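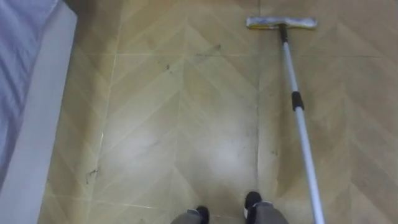 **Home robot open day in Clurdale - who else went?**

### manee_o

I visited the open day in August, in the practice flat that Nolus has arranged in Clurdale. I promised to write something for those who could not travel, so I try to be exact.

We were 37 visitors, divided into small groups. Each group got 40 minutes in the room. Theda Wunderlich led ours and answered the questions very patiently. The theme was housework close to the floor: bending, reaching down, standing up again. There was also a talk about mops and how hard a long handle is for a robot hand, because the weight is at the far end.

What impressed me most was the knees. I had expected that it bends only from the back, as I do when I am lazy.

### dardo_s

Thank you for the report. I was in the last group and I am less impressed than you. With so many cables going up to a support, I cannot judge the balance at all. Did anybody tell you how much of the weight it carries by itself?

### manee_o

I asked this. Theda said that the support is there for a fall and should stay slack, and that they will show it without this line later. I could not check it myself, of course. My own picture from our turn, you see how deep it goes down:
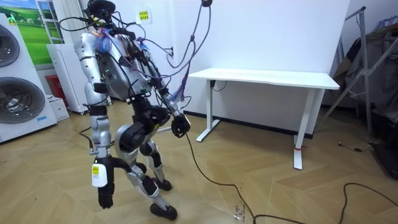 ### violeta.t

The deep bend is good, I agree with Manee. But I agree with Dardo about the cables. My mother lives in Mumdale in a flat with two rooms, and she would trip over one of those on the floor in the first hour. I would like to see it in a narrow kitchen with a chair in the wrong place.

Also, in our group they let it try the same reach 4 times and only then went on. I found this fair, they did not hide the bad ones.

### dardo_s

Fair, yes. But the invitation said "household tasks" and I saw mostly postures. For me a task is finished when the floor is clean.

### hhviid

Halldóra here, I was in the same group as Violeta. Dardo, I think you are too strict. It was written on the programme that this is an early stage - second page, small letters, I admit.

One practical question: does somebody still have the handout? Mine stayed on the bus. I need the page about the hands.

### manee_o

I have it, I can scan it this evening. The Maldonado group wants a copy too, so it is no extra work.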